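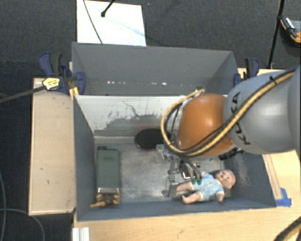

Section 4. Running a clutter-picking trial

By now you should have the arm homed and the Jondau control program open, so take a breath, because the fussy part is behind you! The steps below are the ones we followed for all 523 trials in the Molport study, and if you keep to them your numbers can be compared fairly with ours.

1. Check that both clamps are snug against the bin. A bin that creeps even a little will spoil your calibration (ask Chaminda Saha, who lost a whole afternoon to it).

2. Put your objects in the front compartment, leaving space between them for this first round. We like to mix shapes and textures, say a long hard case, something flat and round, and a soft-bodied doll in clothes.

3. Press Scan and wait for the object list to fill in.

4. Choose a target and press Grasp. The fingers close slowly on cloth, so please be patient with them.

5. Write down the result as held, slipped or missed, along with the trial number.

Note: Clothing counts as part of the object. If the fingers lift the doll by its romper and it stays up for 4 seconds, mark it as held.

Caution: Keep your hands out of the bin whenever the arm is powered, and look over the cable loop at the wrist before every session. If it catches on the bin wall, press Stop and go back to Section 2.

Questions about scoring can go to Matilde Amaral.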